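FOR IMMEDIATE RELEASE
5/24/21

Letonach kitchen opens for Morodham's small-counter cooking classes

Hi, I'm Nadhirah Wibisono, and I run the classes at Morodham. I've been itching to share this one: our new practice kitchen at Letonach is ready, and sign-ups for the September classes are open now!

We asked people on our mailing list what bugs them most about cooking at home, and 1,703 of you wrote back (thank you, I read every last one). The big complaint was counter space. You've got the toaster, the oven, the jars, the mail, and then a sad little patch left for chopping an onion.

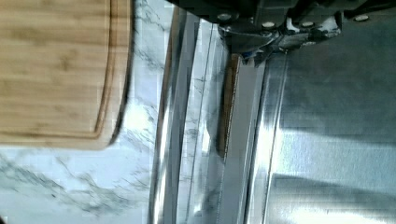 Chopping is where the first class starts, so I fussed over the boards more than anything else in the room. I wanted a board I could leave out all day and still like looking at. The bamboo one has a groove running just inside the edge, rounded at the corner, so tomato juice has somewhere to go before it reaches the marble. I've cut up a lot of tomatoes on boards without one, and I'm done with that.

The rest of the setup is stuff you probably own already. Bianca Cozma from Fudis planned the counter with me, and we argued over it for weeks (nicely, mostly). She wanted everything put away in cupboards. I wanted the things I grab every day lined up along the backsplash where I can reach them.

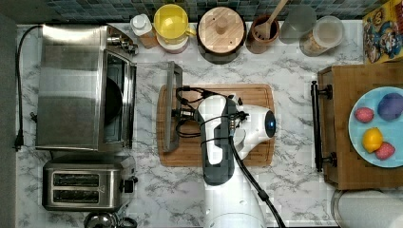 I won that round. Wooden spoons stay in a crock, grains go in clear jars so you can tell when you're running low, and cereal can stand in the corner like it does in everybody's house. Bianca got her way on the middle of the counter, which we clear before every class.

Each class is 2 hours long and costs nothing extra for members. We have room for 600 people over the whole season, and about 53 of those spots are being held for folks who have never cooked for themselves before.

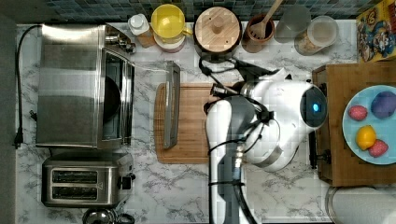 You'll start with knife basics, move on to toaster oven suppers, and finish with a session on setting up your own counter at home. Bring an apron and a container for leftovers. Nedelcu is supplying the groceries, so you don't need to shop first. 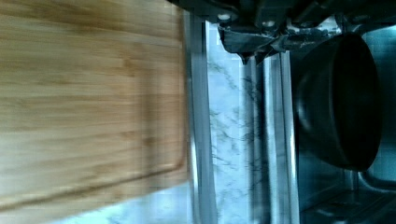 To sign up, stop by the Morodham front desk or ask for me by name. Press visits are welcome too, just let me know ahead of time so I can save you a spot at the counter.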